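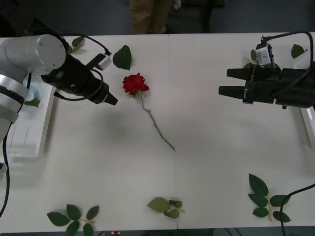

Farah Pelupessy has been growing cut flowers for a living for longer than I've managed to stick at anything, and when I rang to ask if I could come and pester her about it she said yes, as long as I didn't mind talking while she worked. So that's how I ended up in a polytunnel outside Fovcombe at seven in the morning, holding a bucket. I'd gone in with a picture in my head of what a flower ought to be, and it was pretty much the one everybody has: a single red rose, lying on something white, waiting for somebody to fall in love with it. Farah doesn't grow them. She doesn't grow any red roses at all, in fact, and it took me most of the morning to get to the bottom of why.

"People ask me every single week," she said, snipping away at a row of sweet peas without looking up. "I've got nothing against them! My mum loves a red rose. But a long straight one in February hasn't come from anywhere near here, and I'd need heat and lights I can't pay for. So I say, come back in June and I'll give you something that smells."

She does grow roses, just not those. There are 200 bushes along the south side of the field, mostly old shrub types in apricot and dirty pink and a sort of washed-out plum that I'd have called brown if I hadn't been told off for it. They're floppy. They nod. Some of them drop their petals if you so much as look at them (I looked at one, it dropped its petals, I apologised). Florists used to turn their noses up at all of this and now they can't get enough of it.

"Brides," said Farah. "It was brides that did it. They wanted everything to look like it had been picked from a garden by somebody a bit dreamy. Well, I am somebody a bit dreamy, and I had a garden."

The garden in question was behind a rented cottage in Millach, and it was tiny. She was working in a building society then and selling jam jars of whatever was out from a table by the gate. I asked how much she made that first summer and she laughed so hard she had to put the snips down. "Enough for a wheelbarrow. A second-hand wheelbarrow." The second summer she borrowed 3,000 pounds from her brother, took on the lease here and planted 2,000 tulip bulbs by hand in the rain, most of them in the wrong place. The bit she'd chosen floods. She knows that now.

We'd got to the end of the sweet peas by this point and I was told to carry the buckets down to the shed, where it's cool and dark and smells like the inside of a very expensive cupboard. Afiq Saragih was already there stripping leaves. He came to help for a fortnight one spring when he was between jobs and he hasn't left, and he does the deliveries and the dahlias and, as far as I could tell, all of the arguing with suppliers.

"She'll tell you it's about colour," he said. "It's about water. Everything in this job is buckets. Clean buckets, full buckets, moving the buckets, washing the buckets."

"It is a lot of buckets," said Farah.

I wanted to know what I'd been doing wrong at home, because anything I put in a vase is dead by the weekend. The two of them looked at each other and then both started talking at once. Cut the stems again when you get in, even if they were cut that morning. Use a proper sharp knife or snips and not the kitchen scissors you use for bacon. Take off every leaf that would sit under the water. Change the water daily if you can bear it, and wash the vase with washing-up liquid in between, which I have to confess had never crossed my mind. And don't stand them next to the fruit bowl.

"Or on top of the telly," said Afiq.

"Do people still have tellies you can put things on top of?" said Farah, and they were off on that for a good five minutes.

What about sugar, I asked, or a penny in the bottom, or a splash of lemonade? My gran swore by lemonade. Farah was very kind about my gran. She said she doesn't bother with any of it herself and that a clean vase will do more for you, but she'd never get between a person and their lemonade.

After tea (strong, with a Pornach biscuit, which is a sort of oaty ginger thing from the bakery in the village and I'd drive back for those alone) we walked up to see the roses properly. The best of the lot is a seedling that came up by itself beside the compost heap. It's the colour of weak tea with a bit of pink at the edges and it smells of pears. Farah calls it Osman, after the cat who used to sleep on that spot, and she's taken cuttings from it three years running without selling a single plant.

"I've been told I should do something with it," she said. "Register it, get it into a catalogue. And maybe I will. But then I'd have to fill in the forms, and it'd be everybody's."

I asked if she ever gets sick of flowers. It's the question I ask all my growers and I usually get a polite no. Farah thought about it for a while.

"August," she said. "In August I could happily never see another one. You're up at four to beat the heat, your hands are in ribbons, there's a wedding every Saturday and somebody's mother has changed her mind about the peach. Then it gets to October and the frost takes the dahlias in one night, and I go and stand there in my dressing gown feeling absolutely bereft. Every year! You'd think I'd be glad of the lie-in."

And what does she have on her own kitchen table? I was hoping for something spectacular. It's whatever's broken, she told me, the ones with bent necks and the ones the earwigs have been at, stuck in a milk jug. She has never bought herself a bunch. Somebody bought her one once, though, on a third date, and I'm sorry to say it was red roses from a garage.

"Still married him," said Farah.

She sent me home with an armful of sweet peas and three stems of Osman wrapped in wet newspaper, and strict instructions about the vase. I scrubbed it. I cut the stems with a proper knife. I moved the bananas. They're on the windowsill while I type this and the whole room smells of pears.

Farah sells from the field gate at Fovcombe from April until the first frost, and Afiq takes orders for weddings over the winter. Bring your own bucket if you've got one. They've plenty, but they'd only have to wash it.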